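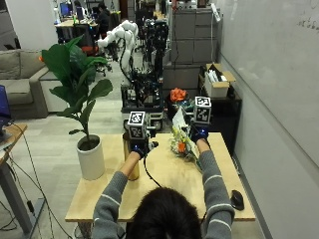

How often should an oiled wooden tabletop be re-oiled?

Every 3 months in a kitchen, and twice a year anywhere else. A table that sits over a radiator or in direct afternoon sun needs the kitchen schedule.

Print this page | E-mail this page
Reading time: 2 minutes

Checking the finish

Put a teaspoon of water on the area that gets the most use and leave it for five minutes. If it stays in a bead, the oil is sound. If it spreads and the wood darkens, the surface is due. Test the ends of the table separately, where the grain is open and the oil goes first.

Preparation

Wipe the top with a cloth wrung out in warm water and a few drops of dish soap. Wipe again with plain water and let it dry overnight. Sand lightly with 300 grit, along the grain, using a flat block. Coarser paper leaves scratches that show up as soon as the oil goes on. Remove the dust with a vacuum brush, then a barely damp cloth.

Applying the oil

Pour a small amount onto a lint-free cloth and work it in along the grain. Leave it for 15 minutes. Wipe off everything that has not soaked in, including along the underside of the edge, where drips collect and turn sticky. Wait a full day and apply a second coat the same way. Two thin coats wear better than one thick one. Keep hot dishes and wet glasses off for a week.

Oil both faces if the top is solid wood. A board finished on one side only will take up moisture unevenly and may cup.

Rags

Cloths used with linseed or tung oil can heat up and catch fire when balled up. Spread them flat outdoors until stiff, or soak them in water and seal them in a metal container with a lid.

Pale rings

Most rings from damp cups are in the finish and come out with light sanding and fresh oil. Black rings are iron stains and need oxalic acid; follow the package directions, wear gloves, and rinse twice.

Tips compiled by Myrtle Villanueva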